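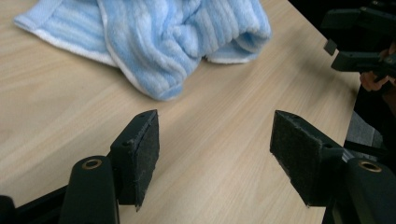 Figure 7.1 Striped fleece cloth on a wood-grain laminate tabletop before folding. The ribs, the white edge and the underside are the three features used to find its position.

Chapter 7
Folding and Stacking Small Pile Cloths

7.1 Scope of the chapter

Chapter 6 dealt with flat-woven goods: napkins, pillowcases and tea towels. A flat-woven cloth takes a crease and keeps it. This chapter deals with pile goods, meaning any cloth with raised fibers on one or both faces. Fleece, terry, velour and corduroy-faced fleece all belong to this group. A pile cloth resists creasing, springs back after pressure is removed, and grips itself where two pile faces meet. The procedures of Chapter 6 can be applied to it only in part.

The cloths considered are small. A small cloth is one that a seated worker can lay out fully on a worktable without standing up. Blankets and bath sheets are treated in Chapter 9, together with two-person folding.

After completing the chapter, the reader should be able to find the edges and corners of a cloth that has been put down in a heap, lay it flat with the pile running in a known direction, fold it in half and then in thirds, and place it on a tray in a stack that will not slide.

7.2 Terms

Pile. The raised fibers standing up from the ground fabric.

Ground. The knitted or woven base that holds the pile.

Lay. The direction in which the pile leans. A hand passed along the lay meets little resistance. A hand passed against it meets more, and the color of the cloth usually appears darker along the stroke.

Rib. A continuous raised line of pile. Ribs normally run parallel to one pair of edges, and so give the direction of the cloth even when no edge is in view.

Binding. A strip or line of stitching that finishes the edge. In this book "edge" means the bound edge unless the text says "raw edge."

Heap. A cloth with no face fully exposed and at least one fold resting on another.

Hanging corner. The lowest corner of a cloth held from a single point.

Drop. The vertical distance from the holding point to the hanging corner.

The word "wrinkle" is avoided. In pile goods, what looks like a wrinkle is nearly always a soft fold with nothing pressed into it, and it goes away when the cloth is pulled from both sides.

7.3 Reading a heap

A worker who picks up a heap at random will usually have to turn the cloth two or more times before both hands are on corners. A short inspection before touching the cloth reduces this. The order of inspection is fixed.

First, look for a flat area. Most heaps have one side where the cloth lies flatter than elsewhere, often as a flap. The flap in Figure 7.1 is at the left. A flap is the best starting point; its edge can be followed in either direction with a fingertip.

Second, follow the ribs. Where ribs change direction sharply, there is a fold. Where they stop at a contrasting line, there is an edge. A rounded ridge with ribs passing over it without a break is the back of a fold and should not be taken for a corner.

Third, find the underside. On many cloths the two faces differ in color or in length of pile. Underside showing along the bottom of a fold means that the cloth has tucked beneath itself at that point. A tuck should be opened before any other movement is made. Pulling on the opposite side tightens it.

Color contrast helps in all three steps. A pale cloth on a pale table is harder to read than a dark one, and a white binding on a pale ground may be lost in bright light. Light from one side gives shading in the creases and should be preferred to light from directly overhead.

7.4 The work surface

The surface has two jobs: it supports the cloth, and it controls how far the cloth moves when one edge is pulled. Smooth laminate allows a pile cloth to slide with little drag. This is useful when the cloth is being squared and a nuisance when it is being folded, as the lower layer tends to travel with the upper one. Felt or a cotton cover holds the lower layer in place but catches lint and must be brushed.

For training purposes, a smooth surface is recommended. Faults in hand position show up at once as a shift in the lower layer, and the student learns to hold down the near edge with one hand while the other carries the far edge over.

A tabletop with a visible straight grain offers a ready guide line. The student should note whether the grain is parallel to the table edge. If it is, the ribs may be set parallel to it. If it is not, the table edge is used and the grain is ignored. Holes for cables or fittings should be kept outside the folding area, where a corner cannot drop into them.

Two space requirements apply. The folding area must be larger than the open cloth on all sides, and the tray must have its own place, near enough to reach without leaning. On a small table both requirements cannot always be met at once. In that case the tray stays where it is and the cloth is opened only in halves, by the method of Section 7.7.

7.5 Lifting and hanging

A heap that cannot be read on the table is lifted. The cloth is pinched at the highest fold, raised straight up, and held still until it stops swinging. Gravity opens most of the loose folds and brings at least one corner down to where it can be seen and taken with the other hand.

Three points govern the lift.

The pinch should take up as little cloth as possible. A wide grip gathers several layers and the cloth hangs as a bundle, with a short drop and the corners hidden inside.

The lift should be vertical. A cloth dragged sideways off the table rolls under itself.

The drop should clear the table, or whatever lies beneath the cloth, by a small margin. If the hanging corner touches, it folds back and the benefit of the lift is lost.

When the hanging corner has been taken in the second hand, the first hand lets go of the pinch and slides down the nearest edge to the next corner. The cloth is then held at two neighboring corners and can be laid down flat.

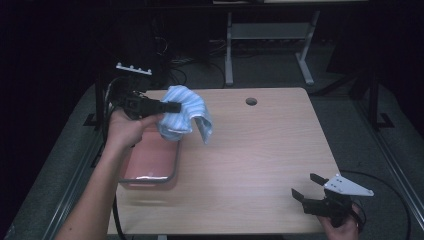
Should the cloth be shaken out over the tray to open the folds before it is stacked?
Shaking is best kept away from the tray, as it throws lint onto goods already stacked and swings the hanging corner into the rim. Hold the cloth still, let it open under its own weight, and take the lowest corner with the free hand.

7.6 Trays

A tray sets the limits of the stack. It should be shallow enough that the hand can set a folded cloth down without turning the wrist, and its floor should be longer and wider than the finished fold. A rolled rim is preferred to a cut one, which can snag pile. Metal trim on a rim should be checked with a fingertip for burrs at the joints before the tray is put into use.

The floor of a coated or polished tray is slippery. The first cloth in the stack is therefore placed with its folded edge against one wall of the tray, and the rest are lined up on it. Pile against pile holds well, and movement in a stack nearly always starts under the bottom cloth.

7.7 A worked case: the Cumside linen room

The procedure in this chapter was drawn up for the linen room at Cumside, where small fleece cloths had been folded by whatever method each worker brought to the job. In April, Despina Lungu recorded the handling of 3,226 cloths over the full month. Each cloth was entered as folded at first attempt or refolded. Of the causes noted for refolding, an unopened tuck was the most frequent and a shifted lower layer the next.

Two changes followed. The inspection of Section 7.3 was posted at every table, and stacks were limited to 7 cloths per tray. Nuwan Mollah, who supervised the second trial, also introduced the half-opening method for the narrow tables along the corridor wall. It runs as follows.

Step 1. Lift the cloth and take two neighboring corners.

Step 2. Lower the far half of the cloth onto the table, keeping the near half raised.

Step 3. Bring the held corners forward over the far half until they meet the far corners. The cloth is now folded once and has never needed its full open length.

Step 4. Smooth along the lay, from the fold toward the open side.

Step 5. Fold in thirds, short side over short side, and set the cloth in the tray with the last fold facing the worker.

The method takes more arm lift than full opening - a point raised by several of the workers - and should be alternated with other tasks. At Cumside the limit was set at 75 cloths before a change of task.

Section 7.8 compares this fold with the Olszewski roll, which gives a denser stack but hides the binding from inspection. Students who have not yet completed the edge-finding drill in Section 6.4 should do so before going on.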